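I have worn jeans nearly every day for most of my life and never had a way of folding them. I had a way of piling them. The pile lived on a chair until the chair was needed, and then it moved to the bed, and at night it went back to the chair.

This March I decided to sort it out. I had already dealt with the kitchen drawers and the bathroom shelf, and clothes were next. I started with denim because it takes up the most room. A T-shirt folded badly is still a small thing, but a pair of jeans folded badly fills half a drawer.

I work on the bed. I tried the floor and my knees didn't like it, and the desk isn't deep enough for a pair of legs laid out flat.

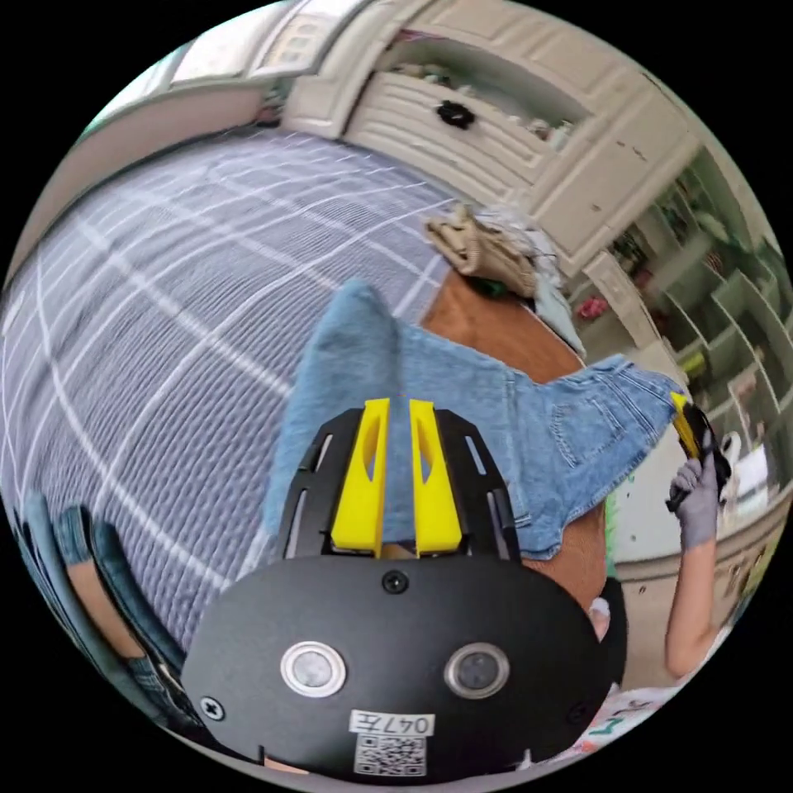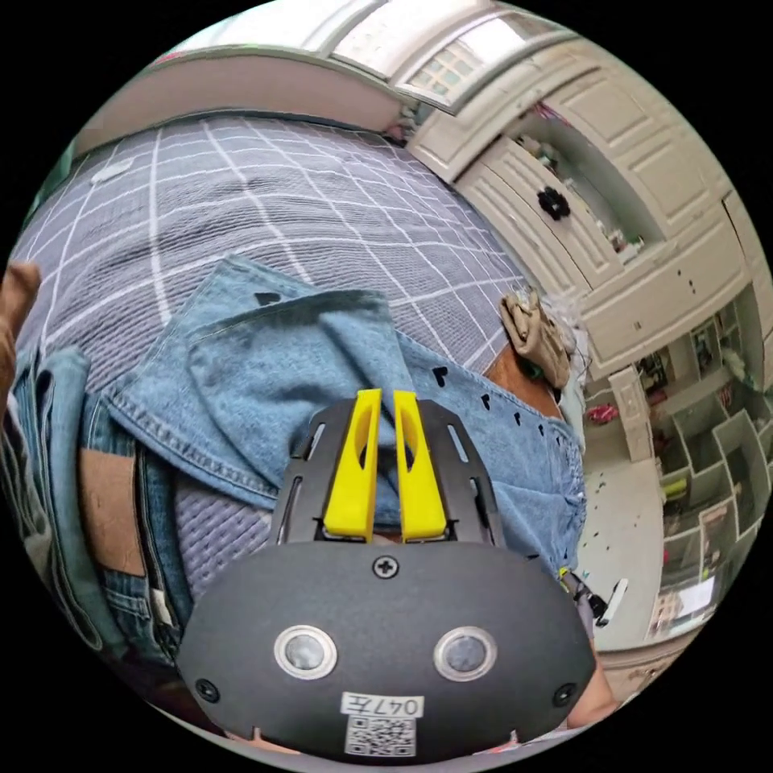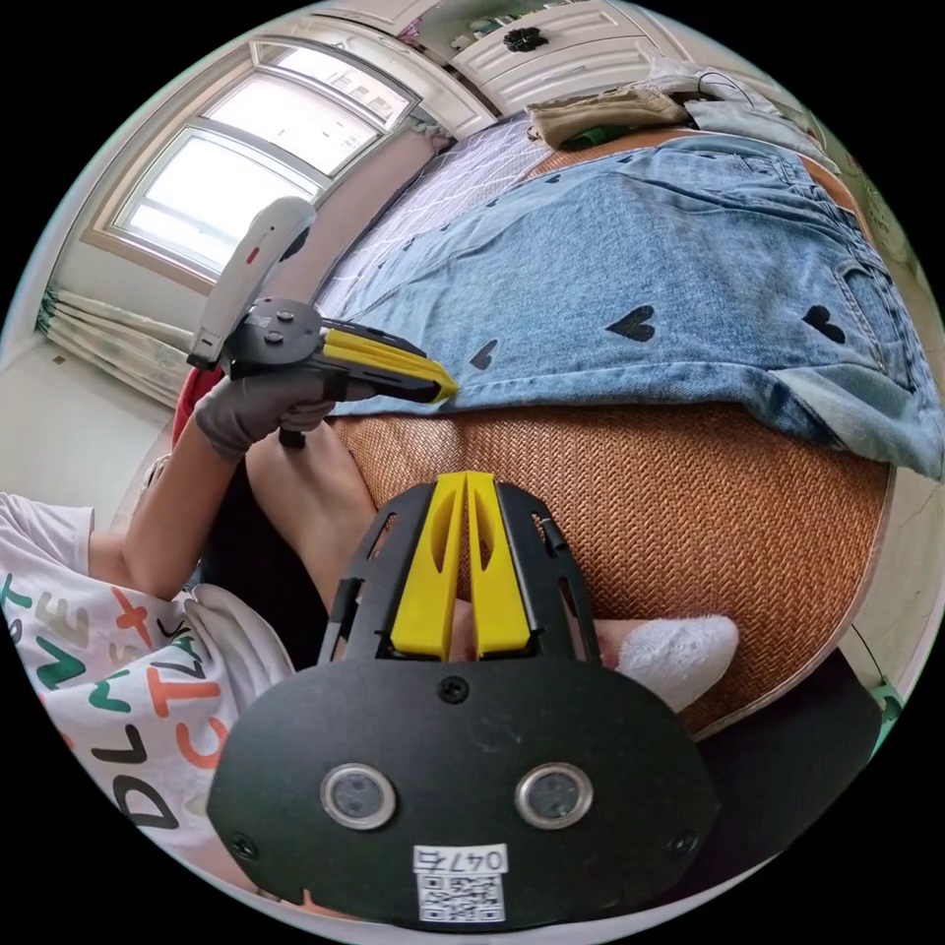
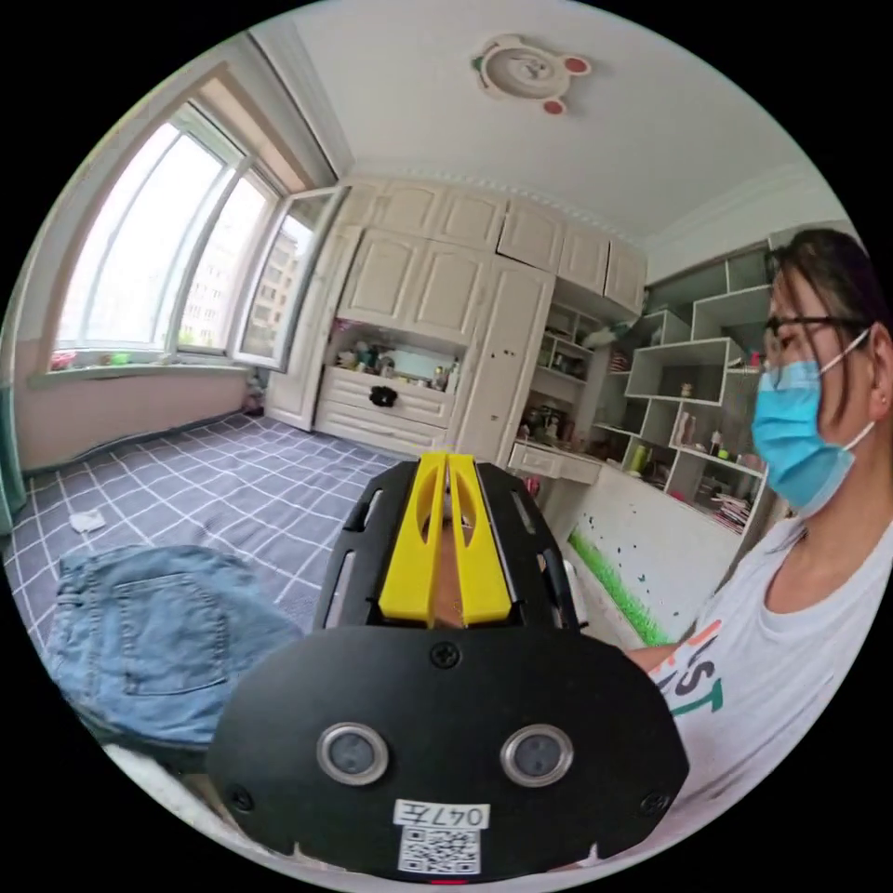

The method I settled on came from Man-sik Ha, who used to run the stockroom at a clothing store called Rafferty and folded about 200 pairs on a busy day. Close the zipper and the button first. Lay one leg over the other with the back pockets facing out, and pull the seat straight by the seams. There is a little point of fabric at the crotch that sticks out past the leg, and you tuck that in so the shape is a plain rectangle. Then bring the hem up to just under the waistband and fold again, once for a shelf and twice for a drawer. Light blue denim with black hearts on it folds the same way as any other, though I like to finish with some of the hearts on the outside so I can tell which pair it is without pulling it out. On pairs with a leather patch, I leave the patch showing for the same reason.

Smooth the legs with the flat of your hand before each fold. I skipped this for a while and kept getting a thick ridge in the middle that made the stack lean.

My drawer is 78 centimeters wide on the inside, and it now takes everything standing on edge in one row. I bought 2 Astell fabric dividers to keep the row from falling over when it gets thin on laundry day. The Druvar ones were cheaper but too tall for the drawer to close.

Heavy winter denim doesn't fold down small enough and I keep it on a hanger. Anything with a stiff new waistband gets folded loosely for the first month or so. I still have one pair with a broken zipper that has been waiting for a repair since summer, and it's on the chair.

Sweaters are next. I haven't found a fold for those that I like.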